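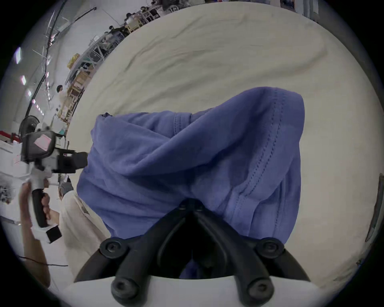 Subject: Re: [jallari-linen] Folding cotton on a soft surface

I've been testing the two-pass fold on a bed instead of a table. Blue cotton, double-stitched hem. The stitched edge is stiffer than the cloth next to it and twists when the garment is lifted from the middle. Laying the hem down first and pulling the body away from it works better.

The Clirketti guide assumes a hard top 75 cm deep. A mattress gives under the hand, so creases in the sheet transfer to the bottom layer.

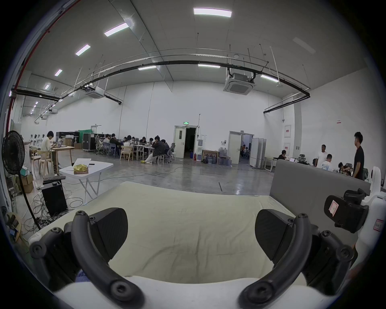
An earlier message in this thread put it this way:

> Foam is fine for folding if the sheet is pulled tight first. I would
> not press down on the last fold. It shifts the lower layers and
> you lose the straight edge.

Agreed on pressing. I'm less sure about the sheet – mine is never tight for long.

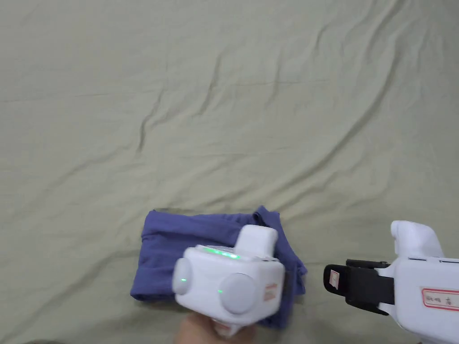
Archive copy last modified: May 17, 2026

One clean edge is enough for the shelf. Keep the straight fold on the left and tuck the loose corner under, then turn the whole thing once. 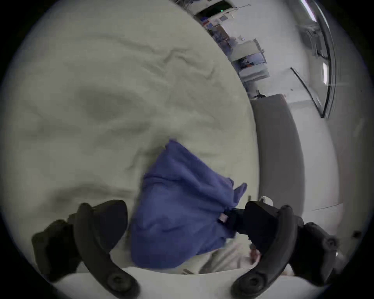
If the tuck fails, don't correct it in place. Shake the garment out and start again from the hem. I'll try the Bokard fold in June and post the steps.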